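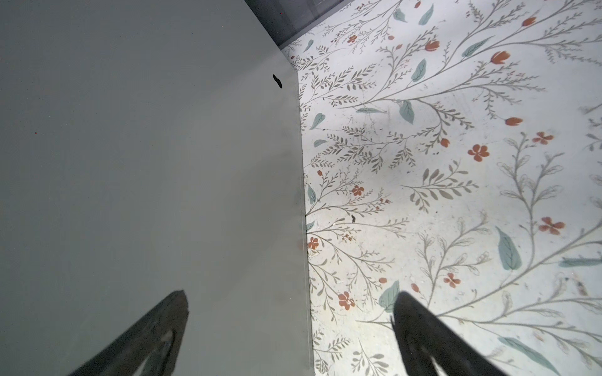
Shelf and Liner Questions, Answered With Some Doubt

Readers of the Skerska pantry pages keep sending in the same questions. I've tried most of what gets recommended for storing cans and small goods, and a good part of it didn't earn its price. These are my answers as of September.

Do I need a liner or a printed covering under my cans?

Need, no. Companies that sell liners will tell you a bare surface is ruined the minute a can touches it. I kept cans on bare painted shelves for years and have a few rings to show for it. A covering is easier to wipe, and I'll give it that much.

Does a busy pattern hide dirt?

That's the sales pitch, and I only half believe it. The Ilden catalog says its leafy prints "stay fresh looking between cleanings," meaning you can't see the crumbs from the doorway. Get close and it's another matter. Crumbs collect where the covering runs up against something upright, and that's the strip everyone skips with the cloth. With two white-lidded cans standing on a pale floral print beside a gray panel, the leaves and red flowers draw your eye first, but the dark specks along the edge of the panel are still plain enough. Run a dry brush down that line before you wipe, or you'll just smear it around.
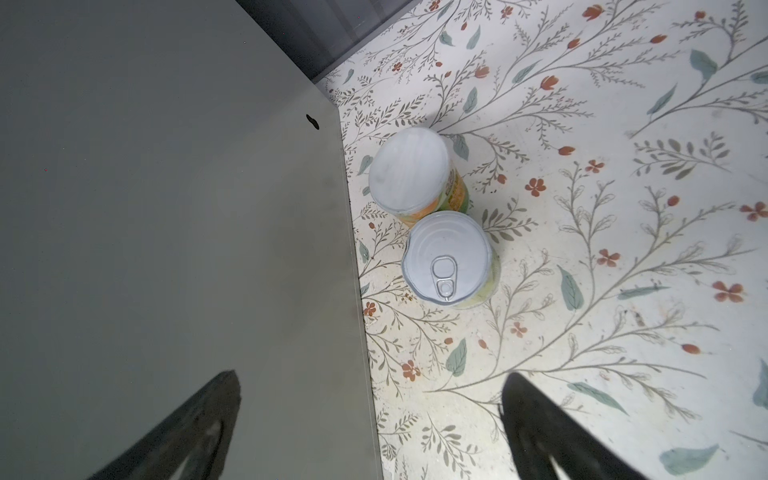 Is it worth paying extra for pull-tab cans?

Rarely. Check the price per ounce first, then decide how much you hate your can opener. What bothers me more is mixing the two kinds in one row, as people do when they shop sales. From overhead you can't read the labels well, so the lids are what you go by, and one smooth lid next to one with a ring tab tells you which will send you digging through the drawer. It tells you nothing about what's inside. Write the contents on the lid in marker. A small dent in a rim may look harmless, but I don't buy cans dented there, and I'd look hard at any I already own.

How many cans should a household keep?

I've seen 765 quoted as a sensible number for a family, on a site that sells racks. I keep 26. When I kept more, I threw more out.

Are the Rolar stacking trays any good?

They're fine for short cans. Taller ones tip when you pull from the middle. The box claims each tray survives 2,000 pulls, and I have no way of checking that and neither do you.

Can I use the top of a cabinet as a shelf?

Sure, if it's flat and steady and you can reach it without a chair. Be wary of anything with vents. Find out what the cabinet is for and whether it gets warm before you load it up, and never cover the slots. A couple of small cans on a tall beige metal cabinet with vent slots low on the front, the way they're set there, leave the openings clear, and that's as much as I'd put up top. A wire basket on a rail above is a better home for light, odd-shaped things, though baskets fill up with junk faster than any shelf I've owned.

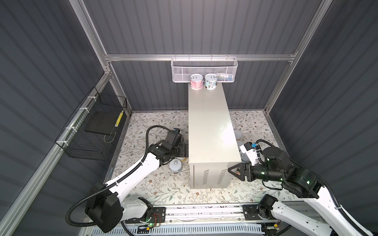
Should I buy the Vitale liner cleaner?

I used 3 bottles. Warm water and dish soap did the same job.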